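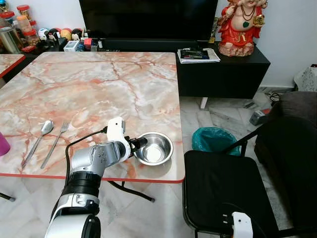 A spoon, a fork and a steel bowl on a marble-patterned table.

Search this site Enter keyword Go

The Longest Bus Ride in the Second Division

The bus leaves Prerska at five in the morning, when the bakery by the stadium still has its shutters down. The players of Sumer come one after another with their pillows under the arm. The match in Goneck starts at seven in the evening. Between the two towns there is a mountain pass, a ferry and a border with only one open lane.

I traveled with the team in August, for the second leg of the qualifying round. Sumer had won the first leg 1-0 at home, with a header from a corner, and the whole town spoke as if the work was finished. On the bus the mood was more careful. The older players remembered the last visit to Goneck, when they also brought a lead of one goal and lost it before the break.

A club of this size doesn't fly. The budget for away games is fixed in spring, and a long trip in summer eats a big part of it. The coaching staff sits in front with the laptop and shows the opponent's corners again and again. In the back they play cards, and the loser has to carry the bag with the balls.

Goneck plays in a ground with 2227 seats, and on this Wednesday all of them were sold. The pitch is narrow. For a team that likes to attack on the wings, as Sumer does, this is a real problem, and in the first half you could see it clearly. The full-backs went forward and found no space, the midfield lost the ball, and after 22 minutes Goneck scored from a long throw. The stand behind the goal is made of metal, and when people jump on it you feel the noise in your teeth.

After the break Sumer changed the plan. They took off one winger, put a third man in the center and began to play short. It wasn't beautiful, but the home team became tired and stopped to press so high. In minute 90, with extra time almost certain, the substitute striker turned in the box and shot low into the corner. The keeper touched the ball, but not enough.

So it was 1-1, and 2-1 over both matches. In the next round waits Bjarnason, a richer club with an indoor training hall and, as the players discovered already on their phones, an even longer road.

The bus went back the same night. The ferry doesn't run after eleven, so we waited at the dock until the first boat, and most of the team slept. The card game continued in the last row, very quietly.

Contact the editors | Subscriptions | Copyright, all rights reserved | Back to top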